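Maintained by the product standards office at Whitlock. Questions about the contents of this release should be addressed to Alun Lewis; questions about access should be addressed to Gareth Dobson.

# Purkstead Garment Measurement Records, release 2

## Summary

The Purkstead records contain flat measurements of finished knit and woven tops, taken before first laundering and again after a fixed number of wash cycles. The release holds 1,637 measurement rows covering 501 garments. It is intended for pattern makers, size chart editors and buyers who need to compare the stated size of a garment with its size in use.

Each row describes one garment at one stage of testing. A garment may have two, three or four rows, depending on how many stages it completed. Garments withdrawn before the final stage are kept in the release and marked in the `status` column.
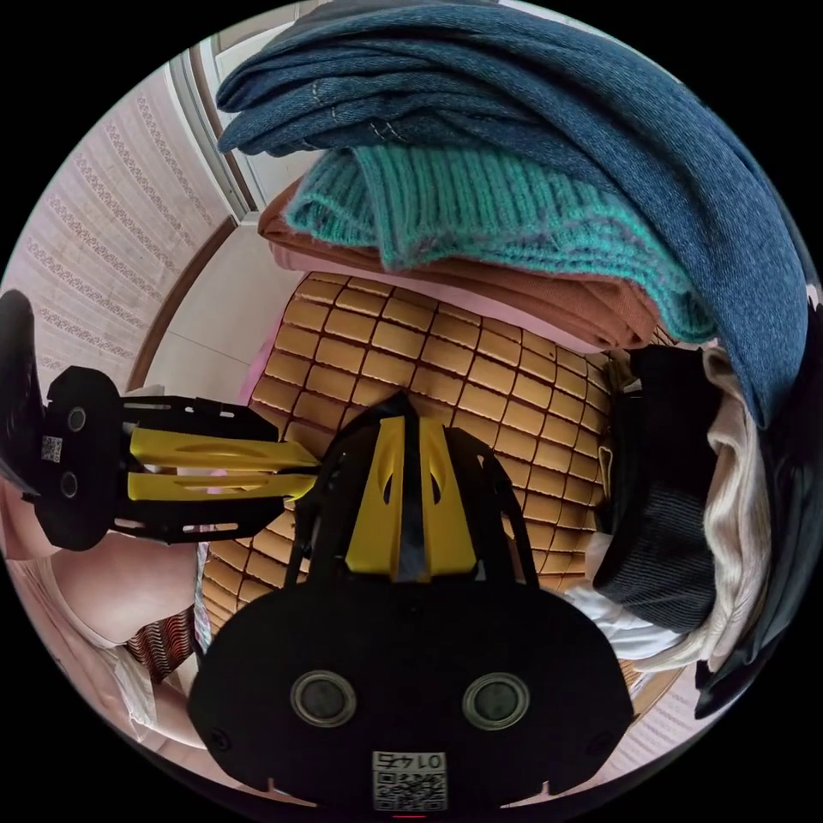 ## Contents

| File | Description |
|---|---|
| `garments.csv` | One row per garment: style code, category, stated size, fiber content |
| `measurements.csv` | One row per garment per stage, all lengths in centimeters |
| `styles.csv` | Style codes with supplier block and collar type |
| `CHANGES.md` | Corrections made after the first release |

The files are joined on `garment_id`. Style codes beginning with `CE` refer to Cetska blocks and those beginning with `SO` to Sollusov blocks. The two suppliers grade their sleeves differently, and sleeve figures should not be pooled without reading the notes on grading below.

## Measurement columns

- `chest_flat`: armhole to armhole, 2 cm below the armhole seam, garment buttoned or zipped.
- `body_length`: high point of the shoulder to the finished hem, front side.
- `sleeve_length`: shoulder seam to cuff edge. For raglan styles, center back neck to cuff edge; the `raglan` flag is set to 1.
- `hem_width`: edge to edge, ribbing relaxed.
- `neck_opening`: seam to seam, straight across.
- `stage`: 0 for unwashed, then 1, 2 or 3.

Empty cells mean that the measurement does not apply to the style. A value of `NR` means that it applies but was not recorded.

## Method

Garments were laid face up on a flat surface, smoothed by hand without stretching, and left for one hour before measuring. Two readings were taken for each dimension. Where the readings differed by more than half a centimeter, a third was taken and the middle value was entered.

Laundering followed the care label of each garment. Items labeled for line drying were line dried; all others were tumble dried on the lowest setting permitted by the label. Fabric softener was not used at any stage.

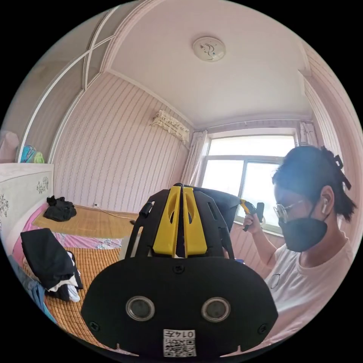
*White T-shirt with a small outline drawing on the chest.*

Printed and embroidered garments were treated in the same way as plain ones. The column `decoration` records whether a garment carries a print, embroidery, an applied badge or none of these. Shrinkage of the print itself was not measured.

## Notes on grading

Cetska blocks add the same amount to the sleeve at every size step. Sollusov blocks add less above size L. The stated size in `garments.csv` is always the size printed on the neck label, even where the supplier's paperwork gave a different one. Conflicts of this kind are listed in `CHANGES.md` by garment.

## Known limitations

- Sizes XS and XXL are thinly represented.
- Children's garments are excluded.
- Fiber content was taken from the sewn label and was not tested.
- Stage 3 rows exist for only 300 garments. Averages across stages should be calculated on that subset.
- Unlined linen shirts show a wide spread in `body_length`. Users are advised to check individual rows before drawing on this category. 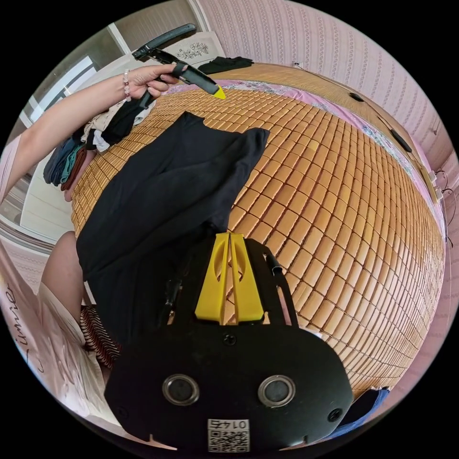 ## Corrections and updates

Errors may be reported in writing to the product standards office. Reports should give the `garment_id`, the column concerned and the reason for the query. Accepted corrections are entered in `CHANGES.md` and applied at the next release. The next release is planned for March and will add a separate file for zippered midlayers.

## Terms of use

The records may be used and redistributed within member companies without charge. Publication of any table derived from them requires written permission from Whitlock. Supplier names must be replaced by style code prefixes in material intended for customers.

## Suggested reference

Whitlock Product Standards Office, *Purkstead Garment Measurement Records*, release 2. Prepared by A. Lewis and G. Dobson.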